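Back to all knits

Paredes Pullover – Dusty Pink
Irkton Knitwear

I started Irkton because I couldn't find a jumper that was warm enough for the couch and decent enough for the shops, and the Paredes is the one I keep pinching from my own stock. It's the jumper I reach for on a Monday when I don't want to think about getting dressed (jeans, boots, done!). The shape comes from a 1976 pattern booklet I found in a box at an op shop, with the body made a little longer and the neck loosened off so it doesn't fight you on the way over your head.

The yarn is a fine one with a bit of fuzz to it, so it feels soft straight out of the parcel. We've kept most of the body plain. The ribbing does the work at the cuffs and the hem, and I made the hem band a good deal wider than usual so it sits flat over your hips and doesn't ride up when you reach for the top shelf.

There's also a little design across the body, pale grey-green strokes like blades of grass, with small white dots scattered through it. It's quiet. A few of you have written to say you didn't notice it until the second wear, and I'm rather pleased about that – I wanted something you could put under a loud scarf.
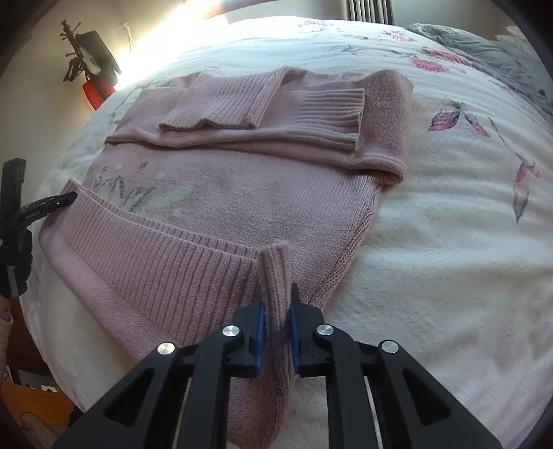 Dusty Pink, sleeves folded in, with the ribbed cuffs and the wide hem band showing.

About the colour: I've had plenty of emails asking whether it's a baby pink. I'd call it dustier than that, closer to an old rose, and it does look different from one screen to the next. If you're trying to match it to something in particular, send me a message and I'll post you a snip of yarn. No charge, I've got cones of the stuff.

Fit
It's relaxed but it isn't huge. Measurements are for the jumper laid flat and done up to chest circumference.

Small: 100 cm chest
Medium: 112 cm chest

If you like a neater fit and you're on the border, take the Small. I wear the Medium with a long-sleeved tee under it from May onwards and there's still room for a big lunch. Large is coming in the next run, and yes, I know I said that last winter as well!
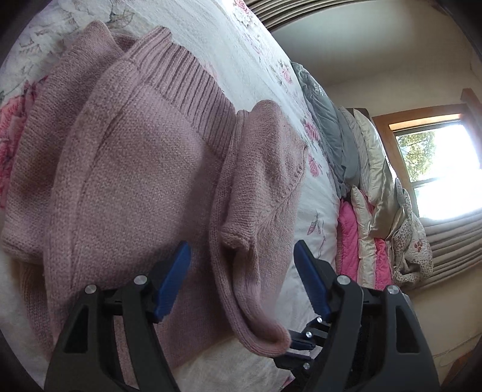 A closer look at the ribbing and the smooth knit beside it.

Washing and storing
Cool hand wash, inside out, in whatever gentle wool wash you've already got. Squeeze it, don't wring it, then roll it in a towel and dry it flat in the shade. Please keep it off the line, the shoulders will end up somewhere near your elbows.

To put it away, lay it out flat, fold both sleeves in across the body and bring the hem up. Drawer or shelf, never a hanger. It'll pill a bit under the arms in the first few weeks, as any soft knit does, and a going over with the Besau knit comb (in Accessories) sorts it out in a couple of minutes.

Price and postage
$95, with free postage in Australia. New Zealand orders go out on the same van and postage is worked out at the checkout. Exchanges are fine within the month if it's unworn.

Also in this range: Idberg Cardigan, Besau Knit Comb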